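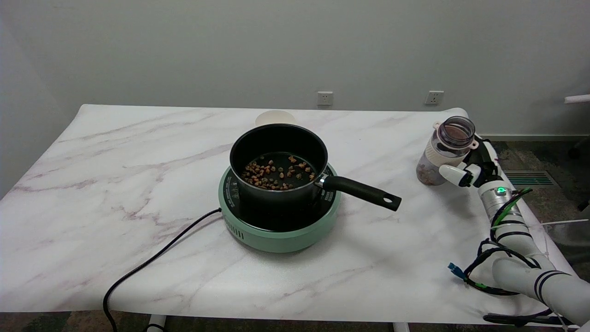 I moved most of my weekday cooking to a portable induction plate in October, when the second burner on the gas stove stopped holding a low flame. The plan was to use it for a month and then get the stove repaired. The stove is still not repaired. These are my notes on the setup, mainly for readers who asked about the toasting times in the granola post.

The first thing to sort out is where the plate goes. It needs a level surface, an outlet within cord length and clearance for the fan. Mine sits on the side table against the wall, under the outlets, with the vents kept clear. The table has a marble-pattern covering in white with a faint vein. I have not found out what temperature the covering tolerates, so hot pans go on a trivet. The cord is the weak point of the arrangement. It is longer than it needs to be, and a cord that hangs over the front of a table will eventually catch on a knee. I mean to run the slack along the back and fix it with one reusable tie.

The pan matters more than the plate. Induction heats the base of the pan directly, and a small saucepan with a thin base gets a hot ring that matches the coil underneath. You can find the ring on your own plate by spreading a thin layer of flour in a dry pan and watching where it browns first. On mine the ring is 4 inches across. Anything sitting on it colors well before the rest. A nonstick pan should never be preheated empty on a high setting, as the coating can overheat before you notice anything.

For toasting small dry pieces (nuts, seeds, oats, chopped dried fruit) I use the saucepan and not the skillet. The high wall keeps everything in when you shake it. The layer should be thin enough that the bottom of the pan still shows in places. With a deeper layer the lower pieces scorch while the upper ones stay pale, and stirring only partly corrects this.

Settings, on a plate with 8 power levels:

Nuts, chopped: level 3, 11 minutes, stirred every minute.
Oats: level 3, 8 minutes, stirred every minute.
Seeds: level 2, 4 minutes, shaken continuously.
Dried fruit: level 1, added at the end, only until warm.

Nuts and fruit do not go in together. The sugar in the fruit burns first and the smell stays in the pan through at least one wash. I tested this twice and do not plan a third run.

My plate steps its power by cycling on and off at the low levels. Level 1 is the same burst as level 2 with a longer gap. For soup it makes no difference. For seeds it does, and the answer is to keep the pan moving through the on period. You can hear the change in the fan if the room is quiet.

Storage. I tried the Plikberg jars first. The seal is good but the mouth is too narrow for a scoop, and oats bridge across the neck. The Ollgate canisters pour better and are opaque, so I was always opening the wrong one. At present I decant into clear bottles with a white sleeve. Everything has to be completely cool before it is closed up. A batch bottled warm had softened by the next morning. My standard batch is 429 grams, an odd number that comes from filling one bottle to the shoulder and then weighing the contents.

Cleaning is a damp cloth on the glass once it has cooled. Sugar spots come off with a plastic scraper. Crumbs collect in the vent slots, and a dry pastry brush gets them out with the plate unplugged.

Still to do: compare the saucepan with the Kolar one, which has a thicker base, and find a shorter route for the cord. The Pelupessy spice mix from the last post works on the nuts at the same settings. Add it in the final minute, off the heat, or the paprika turns bitter.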